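Skindport Town, a thread on the season that ended in the committee room. 5/22/20

1/ The league has settled the table on points per game. Skindport finish third, one place outside promotion. Costigan go up instead.

2/ We had 18 points from the last eight matches before the stoppage. Costigan had played two more games than us. None of that counts now.
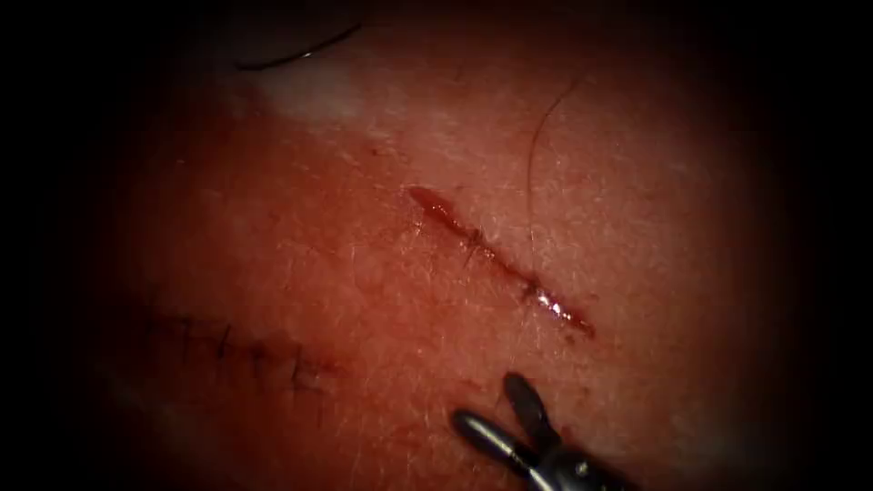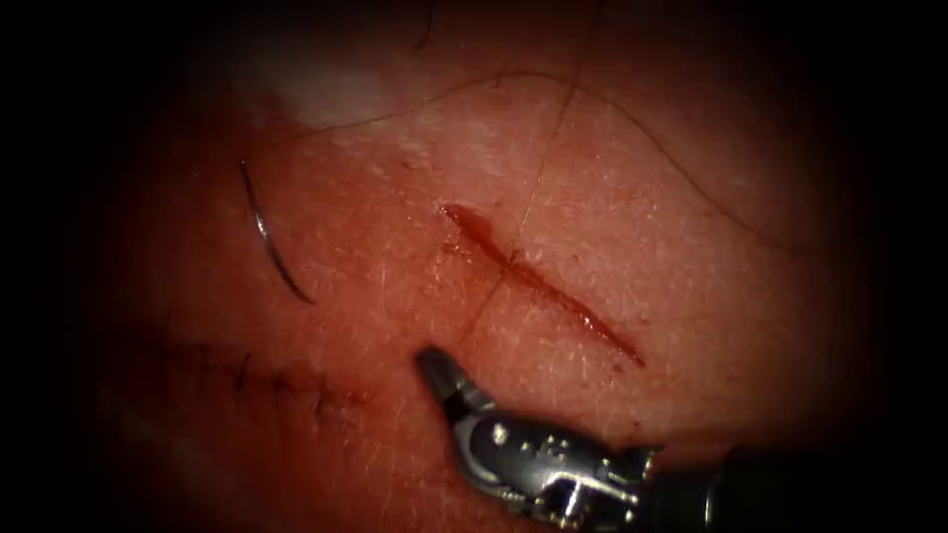 A straight cut in skin-like tissue, in both photos.

3/ Keegan Grimshaw finishes with 20 league goals. The last was the header at Sellgate, from a Clem Treloar corner, in front of 748 people. Best away crowd we've had in years.

4/ Mateja Lazarević is out of contract this summer. She told the club site she wants to stay. I'd start her in midfield every week.

5/ Glenys Kingi has confirmed she'll carry on as manager. Good. She took over a side that was bottom in August and had them passing the ball by Christmas.

6/ Season ticket holders can ask for a part refund or leave the money with the club. I'm leaving mine in. The new drainage at the Gisska end still has to be paid for, and the fund is 2,000 short.

7/ No start date for next season yet. Pre-season friendlies are off until the league says otherwise. I'll post the fixtures when they come out.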